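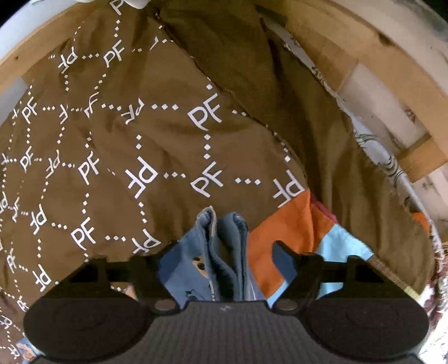
Laundry first, dishes later

The manager of the home program at Pudetti has been working on the same chore for most of the year: getting clean clothes out of a pile and into a folded stack. She used to run a packing line at a plant in Randcombe, and she answers questions the way people on a packing line do, quickly and with little interest in the big picture.

I asked her first whether a machine can do the laundry yet.

"No," she said. "It can do parts of it. It can pick up a shirt. It can put a shirt down. Folding a towel on a bare table, fine, that's been done for years. But take it to somebody's bedroom and ask it to put the kids' clothes away, and you find out how much of the job is in the bits you skipped."

The bit she spends most of her time on is picking. Clothes lie on top of other clothes, and a sheet with a busy print can hide the edge of whatever is on it. Two fingers closing on one layer will often take two.

"People feel that with their fingertips," she said. "You rub the cloth a little and you know if you've got one layer or two. We get it from the camera, mostly, and the camera is guessing."

Her group collects its examples by hand. A person works through the chore holding a gripper, at a normal pace, and the recordings go to the training team in Brostitz. A batch is 200 folds. She likes to have shorts, socks and pillowcases in the same batch, and she likes real rooms.

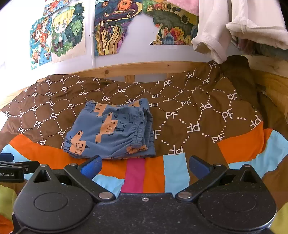
Folded children's shorts on a bed, with the gripper in front.

"Shorts are good practice," she said. "Small, soft, and the elastic pulls one end into a bunch. A person allows for that without thinking. The model wants everything to be a rectangle."

On the last test in Brostitz the arm folded 69 percent of the children's items well enough to go in a drawer. I asked what happened to the rest. Most were dropped or came out lopsided, she said, and a few were picked up together with the blanket underneath. The average fold took around 27 seconds.

"My mother would be done with the whole basket," she said.

She is more hopeful about the shop floor. Tomić, a uniform rental company, has been trying the same software on work aprons – one size, one color, flat table – and she says that job is close to done. The aprons arrive one at a time on a belt, so there is no pile to sort.

"That's the difference. In a plant you can change the work to suit the machine. You can't ask a family to do that. If they have to lay everything out flat first, they may as well fold it."

I asked when she would have one at home. She thought at least 2 more rounds of collection would be needed before she would even leave it alone in a room, and she would not guess at a year. For now she does her own laundry on Sunday, in front of the TV.

The next batch is bedding. Fitted sheets are on the list, near the bottom.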